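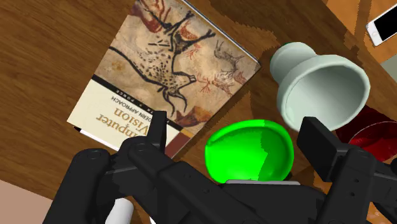

The case against the kitchen table as a desk is usually made on ergonomic grounds. The surface is too high for typing, the chairs have no arms, and the light comes from the wrong side. All of this is correct and can be measured. I think it is also the weaker half of the argument, and that a dining table remains the best work surface in most small apartments.

My own table is a Jeltberg, bought used in 2016. It cost 115 dollars and measures 123 centimeters on the long side. Before that I had a dedicated desk from Mestetti, in a corner of the bedroom, with two drawers and a cable tray. It was a competent product. Within a month the drawers were full and the top held a printer, unopened mail and a lamp I did not use. Working space was an area slightly larger than a keyboard.

The difference between the two is the clearing interval. A desk can go years without being cleared. A dining table has to be cleared before each meal, so no pile survives longer than a few hours. Papers are filed or thrown out at noon and again at six. I have not lost a bill since the desk was sold. 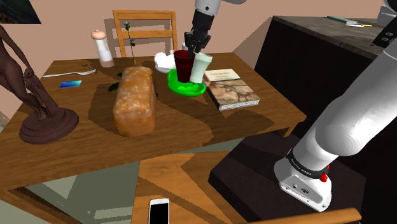

The standard objection is that clearing takes time. It does. Mine takes four minutes, most of it spent putting books back on a shelf by the door. Against this I would set the time spent searching a permanent desk, which people rarely record. When I kept a log in May, the table cost me less than the desk had in the one week I bothered to time it. One household and two short samples prove very little, but the direction did not surprise me.

A second objection concerns height. Dining tables are commonly higher than is comfortable for typing. A firm cushion and a footrest correct most of the problem. An adjustable desk corrects it better – the Duvia model I tried in a showroom was excellent – but it was priced at 790 dollars and would have taken the only free wall I have.

Food is the third objection, and I accept it in part. Crumbs get into keyboards. A laptop should be closed and moved before anyone eats, and drinks should stay on the opposite side from anything printed. Wipe the surface and let it dry before putting paper down.

Where the argument fails is in households with two people working at home on different schedules. One of them will be on a call while the other wants lunch, and no table settles that. A second surface is then justified, even a small folding one. For one person, or for two who eat at the same hours, I would sell the desk and spend the money on a better chair.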